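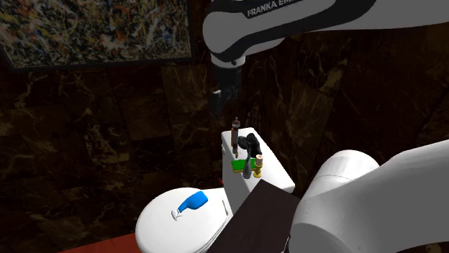 Hi all,

Time for the May update on the bathroom cell. The short version: the arm is back on its feet in the simulator, the home position is fixed, and I'm a lot happier with the setup than I was when I wrote last. The longer version has some grumbling in it.

As you'll remember, the Starnside money pays for one simulated cell and the upkeep that goes with it. The cell is a Franka arm on a pedestal next to the toilet, and the job is tidying the top of the tank. I run the whole thing in Fetico, and the scene files live on the Ploseo server (more on that below, sigh).

Most of my time went into the base. The old file had the pedestal and the arm as two separate objects with nothing tying them together, so every time I nudged the pedestal the arm stayed behind and hung in the air. I'd been correcting it by hand for weeks! Now the flange is parented to the pedestal top, and I can shift both with one number. I also lowered the stiffness on the base joint, which had been set so high that the solver complained at every start.

Then I went through reach. With the pedestal where it used to be, the elbow ran up against its limit whenever the gripper went for anything at the far end of the tank. I turned the base a little toward the wall and ran the standard check, 927 starts from random poses. The old placement tripped a joint limit on 297 of them. The new one tripped 2, and both were poses I wouldn't ask for in a real run anyway. I'm calling that done.
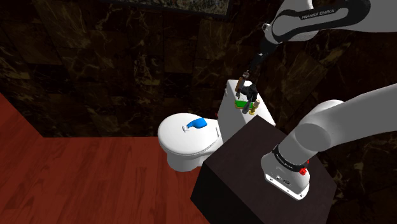 The arm over the tank top, with the base on its pedestal.

The gripper is the part I still fuss over. Things on the tank are close together, and the sponge and the candle holder are the tightest pair. I trimmed the collision shapes on the fingers so they follow the real outline more closely (they were plain boxes before, and way too fat). It's slower to compute, but I'll take it. The spray bottle on the lid is staying put for now. It's a different kind of grasp and I'd like the small stuff solid first.

Two things didn't go so well. The Ploseo server ate a week of my log files when the disk filled up, so I can't show you the early reach numbers by date, only the totals. I've set the logs to rotate and they now copy over to my own machine every night. And the lighting is too dark behind the gripper. Against that brown stone wall the fingers just about vanish in some camera views, which makes it a pain to see what went wrong after a bad grasp. I'll add a soft light on that side and leave the wall alone, because the Chu runs use the same wall and I want to be able to compare.

Next up: the light, then a batch of up to 100 full pick attempts with the new finger shapes, then the spray bottle if there's time left. Spending is on plan and I don't need anything extra this round, though a bigger disk on Ploseo would make me very cheerful.

More in the next one!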